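Girkon Support Desk
Ticket 268: Sim arm picks up the molecule but won't place it on the white square
Opened by: Plondcombe Robotics Club (student team)
Category: Simulation / pick and place
Status: Solved
Opened: 2020-10-08

What we're seeing

Hello, and thank you in advance to whoever reads this, I know it's a long one! We're the after-school team at Plondcombe, and we're working on the Londthorpe challenge, the one where the arm has to take a ball-and-stick molecule from the sofa side of the room and set it down on the white square on the gray table. We've been at it for 6 sessions now and we're all very fond of the little red and gray thing, but we can't get a placement to score. Both views below come from our Londthorpe room, and the one with the fingers closed around the red ball is the grip our script uses.
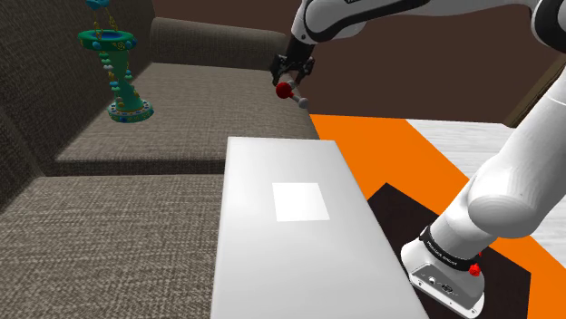
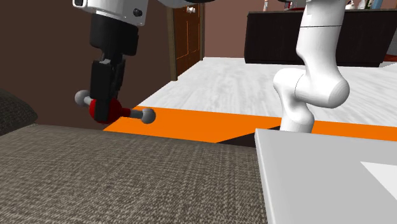

What we've tried so far

1. Restarted the simulator and reloaded the room from the original file. No change.

2. Slowed the arm down to half speed. It looked a lot calmer, but the placement still failed with the same message, "target pose out of tolerance."

3. Moved the grasp point. Our first script grabbed one of the gray end balls and the molecule swung around badly on the way over, so we switched to the big red ball in the middle. That helped a great deal — the lift works nearly every time now — and we'd like to keep it if we can.

4. Raised the path over the sofa. We were worried about the armrest and about the green ornament, which counts as a collision if anything so much as brushes it. No collisions in the log since then.

5. Ran a batch overnight on the classroom computer. The lift succeeded in 69 runs and the placement in none of them, so at least it's consistent!

Reply from Girkon support

Hi Plondcombe team, and what a nicely written ticket. Grabbing the red ball is fine, please don't change that. I have a suspicion about the tilt. If the molecule hangs at a slant in the fingers, one gray ball sits lower than the other, and the scorer compares the angle of the whole object with the angle of the table. Could you print the object's rotation right before the fingers open and paste it here? Please also check which frame your target is written in. The Flanagan room template measures from the robot base, and older scripts often measure from the corner of the table.

Reply from Plondcombe

You were right on both counts, and we feel a bit silly about the second one. The rotation came out tipped by 5 degrees at release, and our target was still measured from the table corner, left over from a practice room we built last year. One of our younger members had wondered about that weeks ago and the rest of us talked right over her, so she has been given first turn at the keyboard for the rest of the month.

What fixed it

We rewrote the target so it measures from the robot base. Then we added a short step above the table where the wrist turns to level the molecule, waits a moment, and comes down slowly before opening the fingers. The first run after that scored, and so did the next one, and there was quite a lot of noise in the room.

Still open

The wrist sometimes takes the long way around when it levels out, which eats up time. It doesn't stop us from scoring, so we'll open a separate ticket if we can't sort it out before the December round.

Closing note from Girkon support

Wonderful news. I'm marking this one solved. For the wrist, try limiting the last joint to half a turn in either direction before you open anything new — the setting is under Joint Limits in the arm's properties panel. Good luck in December!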